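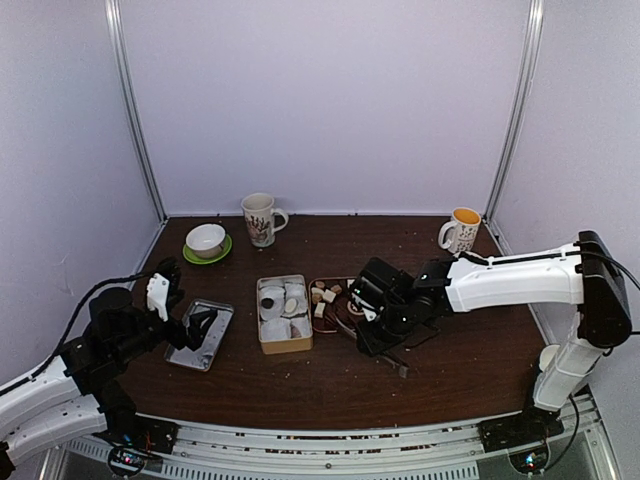
# Chapter 13: Saving, Checkpoints, and the Cost of Failure

Every game that lasts longer than one sitting must decide what to keep when the player stops. The decision is often treated as a technical task and handed to a programmer late in production. This chapter treats it as a design problem. The rules for saving determine how much a player can lose, and the amount a player can lose shapes almost every other choice the player makes.

Readers should have completed Chapter 12, on difficulty settings, before beginning. The terms *run*, *session*, and *fail state* are used here as they were defined there.

## 13.1 Terms Used in This Chapter

A **save** is a stored record of the state of a game from which play can resume. A **manual save** is made when the player asks for it. An **autosave** is made by the game, either on a timer or when some event takes place. A **checkpoint** is a fixed place or moment to which the player returns after failure; it may or may not be written to permanent storage. A **suspend save** holds a session open until the player returns, and is erased when play resumes.

The **replay distance** is the amount of play between the most recent save and the point of failure. It can be measured in minutes, in turns, or in the number of encounters the player must complete again. These measures do not always agree. A short walk through an empty valley and a short, difficult fight may take the same time on the clock, yet players rarely describe them as equal.

## 13.2 Two Approaches Compared

Consider *Dradthorpe*, a role-playing game in which the player may save at any point outside combat. The first release offered 100 save slots. Players used them freely, and many kept a separate save before each conversation so that an unwelcome answer could be taken back. The writers had built long chains of consequence into the story, and a large share of the audience never lived with any of them.

The studio, Stelum, took the opposite approach in its next project. *Vemirier* allowed one save per character, written over after every decision. Choices were permanent, and early reviewers praised the tension this produced. Complaints arrived soon after release. Some concerned quests that could no longer be finished because of a programming error, and a player with a single damaged save had no earlier record to return to. Others came from players who had pressed the wrong button during a conversation and could do nothing about it.

Awuor Mfinanga, lead designer on both games, later described the second system as "a rule that assumed our game had no bugs and our players had no thumbs." A later patch kept the single visible save and added hidden backups, which could be restored from the main menu after a crash. Permanent choice was preserved -- with some protection against faults that were not the player's own.

The comparison supports a principle that will return in Section 13.5. A save system carries two duties. It guards the player's time against accident, and it sets the terms on which failure is felt. Designers who adjust one of these without considering the other often weaken both.

## 13.3 Measuring Replay Distance

The platform game *Piras* offers a useful case. Its levels were built by several designers working apart, and checkpoints were placed by each designer's own judgment. During testing in March, the team recorded every failure along with the time needed to return to the same spot. The sample covered 920 failures across the whole game.

In most levels, players were back at the obstacle within a few seconds. In one late level, however, the checkpoint stood before a long ride on a moving platform, during which the player had nothing to do. That level alone accounted for almost 700 of the failures recorded. Testers who were asked about it seldom mentioned the obstacle itself, which was no harder than its neighbors. They spoke of the ride.

The checkpoint was moved to the far side of the platform. The obstacle was left unchanged, and the level was dropped from the list of sections to be made easier.

Students should note what the team measured. A count of failures would have marked the level as too difficult. The time to return showed where the trouble lay.

## 13.4 What This Chapter Covers

Section 13.5 sets out a method for choosing among manual saves, autosaves, and checkpoints according to the kind of game. Section 13.6 discusses permanent death and the related practice of carrying rewards from one run to the next. Section 13.7 turns to accessibility, including the needs of players who may have to stop without warning. The closing section deals with storage -- file size, version changes, and the recovery of damaged records.

### Before You Read Further

Choose a game you know well and write down its rules for saving as completely as you can from memory. Then play it for one hour and correct your list. Keep both versions. They will be needed for the exercise at the end of Section 13.5.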